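Home | News | Minutes | Allotments | Contact

2021-04-11
By Ariel Lagman
Print this page | E-mail this to a friend

Grosetville Allotment Society - minutes of the spring meeting

I said I'd type these up the same evening while I could still read my own writing, so forgive the odd gap. Present were me (taking notes), Borghild Lindholm in the chair, Masaru Matsuda, Kristof Dewulf, and a good handful of plot holders from both ends of the site. Gudrun Ekström sent apologies and a long e-mail, which Borghild read out.

Last minutes

Agreed, after Kristof pointed out that I'd put him down as voting for the bonfire rule when he'd voted against it. Sorry Kristof! It's been changed.

Water

This took up most of the first hour. The tap by the Melau Lane gate still drips and the one halfway down has no pressure at all once two people are using hoses. Masaru has had a quote of 400 pounds to replace the pipe between the two, and he thinks we could knock a bit off if we dig the trench ourselves. I'm happy to dig, and so were several others until he told us how deep it has to go. We voted to go ahead anyway. Masaru will ring them back and ask if they can start before the beans go out.

Gudrun's e-mail asked again for more water butts. Everyone likes the idea but we couldn't settle where they'd stand - Borghild wants them behind the shed, and I still think that's too far for anyone on the bottom plots to carry a can. Left for next time.

Waiting list

There are 49 names on it now, over twice what we had before. Kristof would like us to split the big corner plots when they come free. There was a fair bit of grumbling from people who have big corner plots (me included, I'll admit it), but he only means empty ones, and once that was clear it went through without any fuss.

Paths and hedges

Please keep your half of the path mown. The hedge on the Eide Road side will not be touched until September, as there are blackbirds in it. If brambles are coming through on to your plot you can snip those, but leave the rest alone.

Manure

The farm at Stetel can bring another load. It'll be tipped by the top gate as usual. Take what you need, leave some for others, and put the board back across the front when you've finished, or it ends up all over the track. 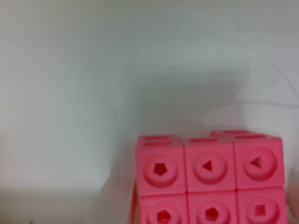 Money

We have 300 pounds set aside for the shed roof and Borghild doesn't want it spent on anything else, pipe included. The pipe will come out of the main account. Rents are staying as they are this year, which got the only cheer of the afternoon. If you haven't paid yet, an envelope through my door is fine, but do write your plot number on it!

Any other business

Masaru has far too many leek seedlings and would love to give them away. Kristof asked who has the long ladder. It was at my house, and I've promised to bring it back. Borghild reminded us all to turn the padlock numbers round after locking up - the gate was found open again last week.

We still haven't picked a day for the next meeting. I'll pin a note to the shed door when we have.

Back to Minutes | Top of page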